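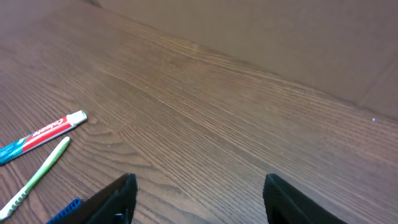 Thenmozhi Poduval had promised to be ready when the taxi came, and it was now less than two hours until that time. Her suitcase stood open on the bed in the other room, and it had inside it only a winter coat and a dictionary. She was a person who began with the big things and became afraid of the small ones. The coat had been easy. Then she went to the bathroom and came back with what she would need last at night and first in the morning, and she put it on the wooden table to think about it. The toothpaste was the red Colgate her mother had always bought, with the white cap, and the toothbrush with the pale green handle lay beside it, nearly in the same direction, like two people who sleep in one bed and have turned to the same wall. She looked at them for a long time. If she packed them now, she could not brush her teeth before leaving. If she did not pack them now, she would forget them. She had forgotten them in every journey of her life.

"You can buy toothpaste in Istgate," said Padmavathi Chowdary from the door. "They have teeth there also."

Padmavathi rented the second room. She had come home from the night shift at Bangera, where she answered the telephone for a company that sold water pumps, and she was still wearing her good shoes.

"It is not the same toothpaste," said Thenmozhi.

"It is the same everywhere."

"The taste is different. My uncle told me. He bought it once in an airport and it tasted of medicine."

Padmavathi sat down at the table and took off the shoes, one and then the other. She didn't touch the things on the table. In the three years they had lived together she had never moved anything of Thenmozhi's, not even a cup, and Thenmozhi had thought for the whole first year that it was a sign of dislike.

"What did the letter say exactly?" asked Padmavathi. "Read it once more for me."

Thenmozhi knew it without reading. The letter was from Emil Aigner, who was the head of the translation office in Istgate. He wrote that the room was small but it had a window to the river. He wrote that the rent would be 100 a week, and that the first week was paid by the office. At the end he had added by hand: Please bring warm things. He had underlined the word warm, and she had gone the same day to buy the coat.

"He doesn't say anything about towels," said Padmavathi.

"No."

"Then take a towel."

Thenmozhi took a towel. After this it went better for a while. She packed the two grey skirts and the blouse with the small buttons, and the shoes in a paper bag, and her certificates in a plastic cover that Chandrasekhar Kandasamy had given her at the library. He had been her teacher for 23 months, in the evening, when the reading room was closed to other people. He had corrected each of her pages with a pencil, never with a pen, because he said that a pen was too sure of itself. When she told him about Istgate he went to look for something in the back room and was away a long time. He came back with the plastic cover and said only that it would keep the rain out.

She should have said something to him then. She had prepared a sentence of thanks in two languages, and she used neither of them.

In the kitchen Padmavathi was making tea. The water began to speak in the pan.

"How far is it?" she called.

"3,727 kilometres."

"Who says so?"

"I looked it up."

"You shouldn't look up such things," said Padmavathi. She brought the tea, and they drank it at the end of the table, where there was space for the glasses. Outside a boy was calling his dog by the name of Avia, again and again, and the dog evidently did not want to come. They had heard this boy on every morning since the summer, and they had never once seen the dog.

"When I am in my own town," said Padmavathi, "I sleep on the floor at my sister's house, with the children. All the brushes stand in one glass in the kitchen. Each time I come, there is already one for me. I don't know who buys it." She turned her glass round on the wood. "I never take mine with me. It stays here, in the bathroom. Have you not noticed?"

Thenmozhi had noticed. She had thought that Padmavathi forgot it, as she herself forgot hers, and it had been a comfort to her.

"Nobody will have put one for me in Istgate," she said.

"No. There you will have to be the one who buys."

The telephone rang, and it was Gopinath D'Souza with the taxi. He was early. He was always early, he explained, when it was the airport, and he could wait downstairs, there was no hurry at all, but perhaps she could come a little soon, as the road by the Fillix factory was closed on one side. Thenmozhi said yes to all of it. Then she ran to the bedroom and pressed the suitcase with her knee until it shut. She put on the coat she had meant to pack, took it off again because of the heat, and carried it over her arm. For this she had to open the suitcase a second time.

"Brush your teeth," said Padmavathi.

"There is no time."

"He said there is no hurry. Brush your teeth, Thenmozhi."

So she took the brush and the tube from the table and went to the bathroom. She brushed for longer than was necessary. Through the open door she could see Padmavathi, who had lifted the suitcase from the bed and was carrying it to the stairs, barefoot, leaning far to one side because of the dictionary. It was the first thing of hers that Padmavathi had ever moved.

She rinsed her mouth. She dried the brush with the corner of the towel that hung there, and put the toothpaste in her handbag. The brush she held a moment longer. Then she put it in the glass on the shelf, next to the other one, and went down.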